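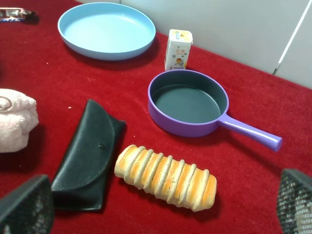

Meet the Cliltham robot club

I caught Reiko Tamura between practice runs – she's in her second year with the club, and she talks fast! Her team calls its arm Wero, and the task this term is clearing a table into the right spots.

"The toy bread is my favorite," she told me. "The glasses case is the one I lose sleep over."

Severyn Derkach, who coaches, lets each student have 40 tries before anyone touches the code. "Reiko used nine," he said, laughing.

They take on Vesham in July. "I want the frying pan sorted by then," Reiko said.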